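Keeping a bathroom sink nice

I wipe my sink down every night before bed -- two minutes, tops! Dish soap and a soft rag, then a dry towel over the counter.

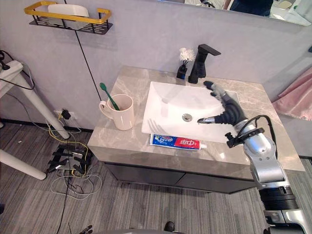

What about a slow drain? Pull the hair out first, then flush it with hot tap water.

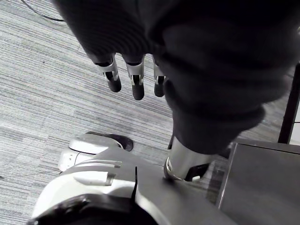 Gray striped carpet, September

Skip the gritty powders (I learned that one at our old place in Orumham).

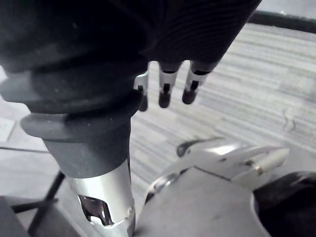 Metal shows every water spot, so I buff mine with a dry cloth. You want it catching the light all along the curve, like the silver tube here.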